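Brick sorting

Brick sorting is the practice of dividing mixed toy building bricks into groups by color, shape or size before they are stored or built with. It is a hobby in its own right for many builders, and a wonderfully absorbing one -- a tub of mixed bricks can fill a whole rainy weekend!

Methods

Most people begin with color, the quickest thing for the eye to pick out. A shallow tray with separate sections is the usual tool, and the bricks are spread over a pale tabletop so that dark pieces stand out.
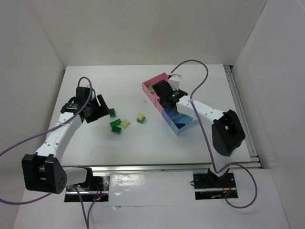
Sorting by shape takes longer but pays off handsomely at building time, when a red plate hiding among red bricks is much harder to find than a plate among plates. The Wurville method, named for the town where Mohit Goel ran his February sorting evenings, combines the two: color first, then shape within each color. Goel's own collection fills 31 drawers, and his printed guide lists 243 kinds of piece.

Brick sizes

Bricks are named by their studs, the round bumps on top, counted along each side.
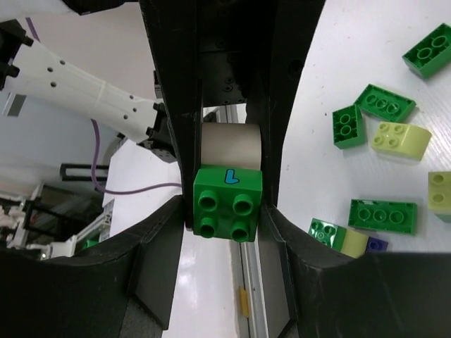
The 2x2 is the great favorite of beginners, being small enough for any gap and big enough to handle easily. Its four studs sit in a square, so it looks the same whichever way it is turned. A printed mark changes that: a bright green 2x2 with a small blue "L" on its upper face has a right way up, and it gives the sorter a lovely extra puzzle. Some keep printed bricks with their color, while the Hilport club gives them a drawer of their own. Larger sizes, such as the 2x4, are usually sorted last.

See also: Stud (toy brick); Jinadholm Brick Fair; Sorting tray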